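Bicycle Theft and Street Lighting in the Turcotte District
Final report, Introduction to Criminology
Karine Grewal

1. Background

For this project I wanted to know if bicycle theft in Turcotte is connected to the light on the street. The local newspaper writes often that crime is going down, but the people I spoke to did not feel it in the same way. Several of them had lost a bicycle and never reported it.

2. Data

I used the public list of police reports for the district. It has 3289 reports of all kinds, and 756 of them are for stolen bicycles. I removed the reports without a street name. Then I handed out 200 paper questionnaires on the two main streets, Nerum Street and Raro Street, and 73 came back to me. This is a small number, so I use the answers only as support and not as proof.

The questionnaire had a page for free comments. Most people left it empty, but the ones who wrote something wrote a lot – usually about locks, and about how long they waited on the telephone.

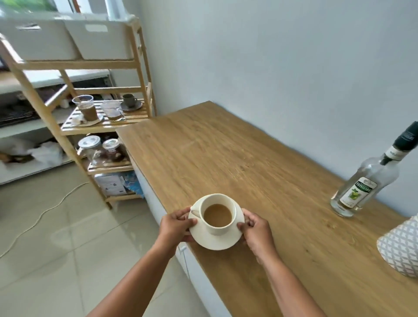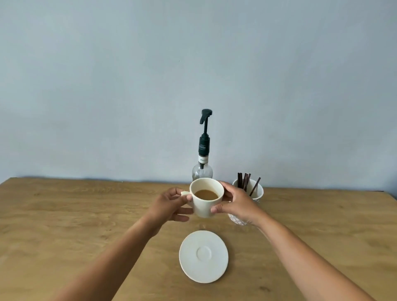
Coffee with milk

Wisard Student Papers – Issue 4 – Page 11

3. Results

More thefts were reported from Nerum Street than from Raro Street, although Nerum Street has the newer lamps. This was the opposite of what I expected. One possible reason is the train station, where many bicycles stand the whole day. The police list does not give the hour of the theft, only the hour of the report, and these can be very different.

In the questionnaires, people on Raro Street said more often that they feel unsafe after dark. They also said more often that they did not call the police after a theft. If this is true for the whole street, the official numbers for Raro Street are too low.

4. Problems and next steps

I should have asked for the type of lock. My teacher also told me that the question about lighting was leading, and I agree with this. In April I will repeat the questionnaire with new wording and add the side streets behind the station.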